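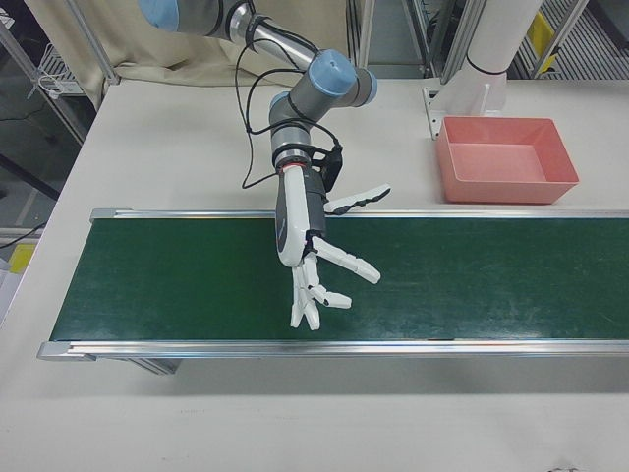 Melur Saragih waited a long time for such a belt, and says it like this: "In our laboratory we built the conveyor three times and we were never happy with it. Now I would like to spend my days on the hand and leave the belt to others."

INORA OPENS ORDERS FOR BANDPORT, A READY CONVEYOR STATION FOR ROBOT HANDS AND GRIPPERS

Diltomthorpe, 14/09/2024

Inora announces that Bandport, its tabletop conveyor station for research groups and small automation teams, can be ordered from today. Bandport brings together a short belt conveyor, a white work table, two part bins, the cable set and the software to connect all of this with one or two collaborative arms. It is made for people who want to test how a robotic hand or a gripper takes objects from a belt and puts them in a bin, and who do not want to design the belt first.

The station was shown in June to a small circle of customers. Since that time the belt drive was changed, the bins got a new position behind the conveyor, and the manual was written again from the first page. The orders of the June customers will be delivered with these changes, at no extra cost to them.

What is delivered

The base set of Bandport contains the conveyor with green belt and aluminum rails on both sides, the drive with its motor cable, the table top, two open bins with sloped walls, the control box and a folder with the printed manual. The arm, the hand and the gripper are not in the set. Most customers own these already, and Inora did not want to sell them a second time.

The belt can run at a speed of up to 500 millimeters per second. It can be started, stopped and turned in direction from the control box or from the robot program. When an arm goes into protective stop, the belt stops too. This function is active when the station leaves our workshop, and we ask customers to leave it active.

Bandport does not require that both arms carry the same tool. On one side of the belt a five-finger hand can work, and on the other side a gripper with two fingers. The software keeps a separate description for each tool, with its length, its weight and the zone above the rails where it should move slowly. Long fingers need more of this zone than short ones, so it can be set in steps of one millimeter. 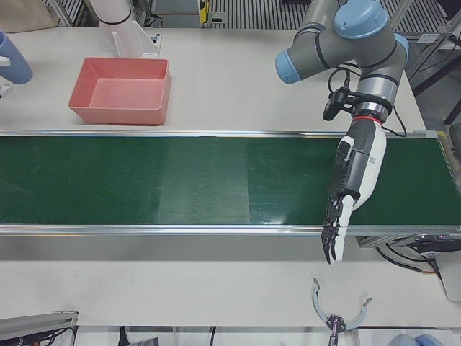
Photo: Danica Halilović for Inora

Cables and cameras

Many questions which came to our service desk after June were about cables. A hand with many joints needs power and data, a wrist camera needs its own line, and both must follow the arm in every position without pulling and without lying on the belt. The Bandport manual has now a full chapter on this subject, written by Danica Halilović, with drawings for the most usual arm positions. The cable set includes soft straps in two lengths. Hard plastic ties are no longer included.

The camera is the choice of the customer. Bandport reads the pictures from a camera on the wrist, from a camera fixed beside the table, or from both together. For every recorded run the software saves the belt speed with the same time stamp as the camera pictures and the joint positions of the arm. Customers who train their own models have asked us for this before anything else. The files are saved in open formats and stay on the computer of the customer. Inora receives no copy.

A word must be said on the light. Aluminum rails and a smooth belt give reflections, and in June two customers had trouble with their object detection for this reason. We tried a matte belt and we did not keep it, as small light parts did slide less well from it into the bin at the belt end. The manual gives instead a procedure for adjusting the camera exposure, and the support desk can do it together with the customer by video call.

Installation service

Together with the station Inora offers an installation service, carried out by the partner company Nikolaidis. One technician comes to the site, mounts the conveyor, connects the control box with the arm controller, checks the emergency stop chain and teaches the first pick positions with the customer present. The customer should plan one working day for a station with one arm, and two working days for a station with two arms.

Nikolaidis asks for the following preparation:

The table area is free of other projects.
The arm is mounted and has passed its own safety check.
The teach pendant is at the place, with the password known to somebody in the room.
Two grounded sockets are near the control box.
One person from the team can stay for the whole visit.

"The last point is for me the most important," explains Blagoje Grgić of Nikolaidis. "When a person from the team does the wiring with me, I do not hear from this team for months. When I do it alone, I get a call in the same week." He adds that he prefers to do the wiring check sitting at the table, with the pendant next to him, and that he does not count this part of the visit in minutes.
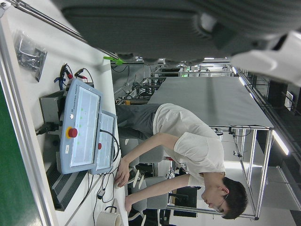
Source: Inora press office. Free for editorial use with mention of the source.

The installation service is not obligatory. Teams with experience can mount Bandport alone with the manual, and they have the same warranty of 27 months. In this case we ask for a signed copy of the check list on the last page before the first run with objects.

Which arms and tools can be connected

At the start of sales, Bandport has 23 ready tool profiles for hands and grippers. A tool which is not on the list can be added by the customer with the profile editor, or by Inora on request. The control box communicates with the arm controller over a network cable and, for the stop signals, over two separate wires. Before ordering, please send us the type of arm and the version of its controller software, and you will receive a written answer whether the combination was tested by us. If it was not tested, we will say this also.

There are limits. The station is not made for food, for wet parts or for parts with sharp edges which can cut the belt. It should not be used as a production line. The objects on the belt should be not heavier than what the hand or gripper can hold safely, and the manual explains how to calculate this with the belt in motion, where the value is lower than for a standing object.

Price and delivery

The first series has 100 stations. Delivery begins with the orders from June and continues in the order in which the new orders arrive. Universities and technical schools receive a reduced price, which is given in the offer. Spare belts, additional bins and the cable set can be ordered separately, also by customers who have a conveyor of their own and need only parts.

The installation service is invoiced by day, with travel cost in the same price for sites which can be reached from Diltomthorpe by road. For other sites Nikolaidis makes an individual offer.

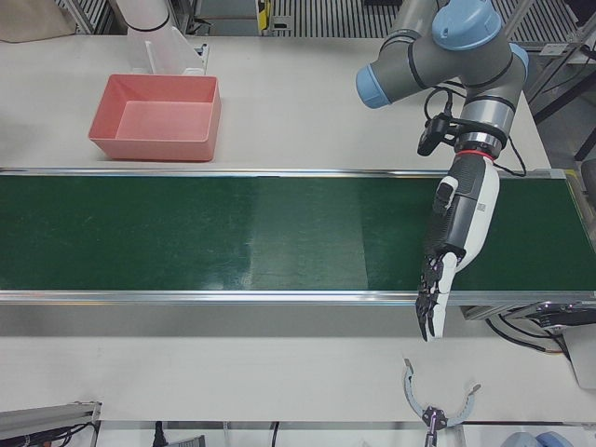 Haris Ionescu would have wished for a longer belt, and told us this openly after his trial: one meter more would let him put a second inspection point before the hand. He ordered the station nevertheless, and wrote that the bin behind the rail "is finally in a place where the arm can reach it without a strange elbow."

A longer version is under study at Inora. We have no date for it, and we ask interested customers to write to us with the length they need and the objects they work with, so that we can decide on one size.

Demonstrations

Bandport can be seen in operation in the Inora workshop in Diltomthorpe, by appointment. Visitors may bring their own hand or gripper if it has a standard flange, and should send the drawing in advance so that the adapter plate can be prepared. A demonstration by video is also possible, in English or in Croatian.

About Inora

Inora develops and builds tabletop equipment for robotics laboratories: conveyors, tables, fixtures and the software which belongs to them. The company has its office and workshop in Diltomthorpe.

Press contact

Zdenka Perić, Inora, Diltomthorpe
Pictures in print resolution and the technical data sheet of Bandport are sent on request.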